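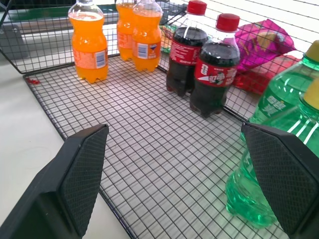 Wulten, 3/2/20

Kausar Bukhari still keeps her first duty notebook in a kitchen drawer, and she was happy to fetch it while the tea got cold. She joined the county fire service when the Atar station had 40 firefighters on its books, and she was one of 2 women. "I was so nervous I put my boots on the wrong feet," she told me, laughing. "The captain let me walk all the way to the truck like that!"

The nights were what she loved — the long talks, the cards, the quiet before a call.
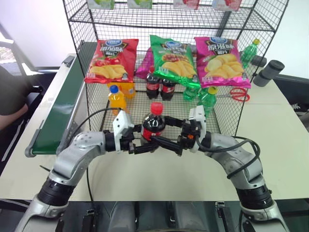 Henk Van den Broek remembers those nights a little differently, and told me over the phone that she won nearly every hand and was the one everybody wanted beside them on a ladder.

Bukhari waved that away. These days she teaches new recruits in March, and her badge, number 304, hangs in the hallway by the coats.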